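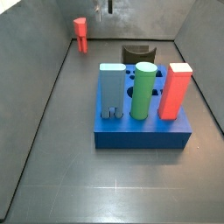

Most advice on teaching a child to use a shape sorter comes from people selling shape sorters. I'd ignore nearly all of it, including the leaflet that came with our Bresine one, which promised results in five days. A blue base with a handful of holes and some chunky blocks is a simple toy, and you can teach it in a simple way. Begin with blocks that look nothing like each other. A green cylinder, a red block and a pale blue one with two short legs will do nicely – no child is going to muddle those for long.

Put the rest in a bag, out of sight. Stand the base on the floor and let the child pull the blocks out first. Pulling out is easier than putting in, and it shows where each one lives. Then hand over the cylinder, which goes in whichever way it is turned.

Don't worry if they lean a bit once they are in. Some play guides treat this as a fault. I can't see why.

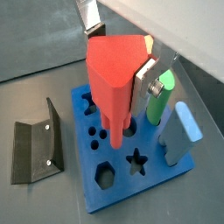
Page last changed: 16 September 2025

Add the harder shapes one at a time. Stars and hexagons have to be turned until the corners line up, so lower the block to just above the board and turn it there, before any pushing starts. Pushing first is how foam gets torn.

Kelly Honorato wrote in to say her son needed around 20 goes at the star. Fine. I doubt the number means anything.

Stop when the blocks start being thrown. As for the extra set from Hiletska with 70 pieces, I'd keep your money.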